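Brullside 孔板台面 常见问题

选型、安装与日常维护。适用于 Brullside 单层及双层台面,不含旧款折叠台。

台面有哪些长度?
标准长度为 2000 毫米。其他长度按订单裁切,裁切边须重新封边,交货期另行确认。宽度不提供定制。

承重如何计算?
额定均布载荷为 119 千克,指台面四角支撑、地脚调平后的静态值。集中载荷应放在横梁正上方。孔区抗弯能力低于实心区,重物底面小于四个孔位时应加垫板。台面载荷不包括悬挂在前缘的附件。

孔位能否直接用来固定物品?
取决于孔型。螺纹孔可直接拧入螺栓,旋入深度不得超过板厚。通孔须配卡扣或穿板螺栓,并在背面加垫圈。两种孔型的附件不通用,订购时应在订单备注中写明。 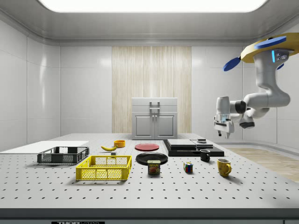 Segundo Henao:补充一点,螺纹孔长期不用最好拧上孔塞。我这边有几个孔进了碎屑,后来螺栓拧到一半就卡住,只能重新过丝。

孔塞是否随台面附送?
不附送。孔塞每包 87 个,订货编号 306,按包出售。通孔台面不适用该型号。

小件物品容易滑入孔中,怎么处理?
直径小于孔径的零件不要直接放在台面上。可铺整张软垫,或使用浅筐、托盘集中存放。筐底应平整,带支脚的筐体须先核对支脚尺寸,避免支脚陷入孔内。网格筐会漏下细小零件,应加衬纸或改用实底筐。经常取用的筐沿台面长边摆放,占用进深较小。 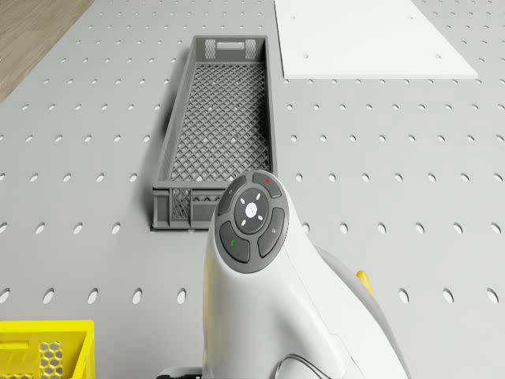
孔板台面与长方形灰色塑料筐

地面不平时如何调平?
先松开四个地脚的锁紧螺母,将水平尺沿长边放置,从最高一角开始调整。长边合格后再测短边和对角线。四角均着地后锁紧螺母,复测一次。木地板上应使用宽底脚垫。地脚最大伸出量见底座铭牌,超出时应在脚下垫实,不得继续旋出。

台面能否靠墙或靠柜安装?
可以,但后方有柜门时应预留完整的开启半径,并计入拉手的凸出量。墙面为饰面板时不建议把台面直接锁在板上,应找到后方龙骨,或采用独立支撑。
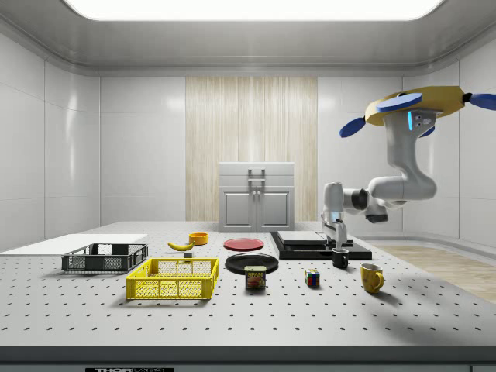 采用独立支撑时,后缘与墙面之间保留清洁间隙。间隙内不要走电源线;确有需要时,线缆应固定在台面下方的线槽中,线槽与横梁之间用绝缘卡座隔开。

日常如何清洁?
先吸尘,后擦拭。压缩空气会把碎屑吹入孔底或台面背面,不建议使用。擦拭用中性清洁剂,布拧至不滴水。含氯清洁剂、丙酮和研磨膏会损伤涂层。孔内污渍用尼龙圆刷处理,刷径略小于孔径。

液体洒在台面上怎么办?
通孔台面应立即检查下方,先移开台面下的电器和纸质物品,再擦拭上表面和孔壁。螺纹孔台面须逐孔吸干,残留水分会使螺纹生锈。咖啡和茶的色素在浅色涂层上停留过久会留下印痕,杯具建议配杯垫。
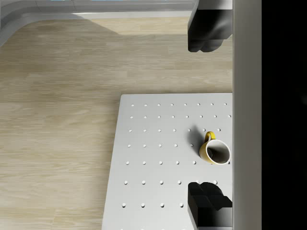
孔板台面上的黄色马克杯

涂层划伤能否修补?
未露出底材的划痕可用 Skuvilness 修补笔处理,涂两遍,第一遍干透后再涂第二遍。已露底材的应先除锈、脱脂,再上底漆。修补处光泽与原涂层略有差异,属正常现象。

Tabrizi 系列挂件能否使用?
仅限通孔台面,且须使用加长卡扣。Brondemer 系列挂件孔距不同,不能混装。

技术问题由谁答复?
来信请注明"台面技术",由 Amirhossein Kordestani 处理,每周二集中回复。请附底座铭牌上的编号和孔型。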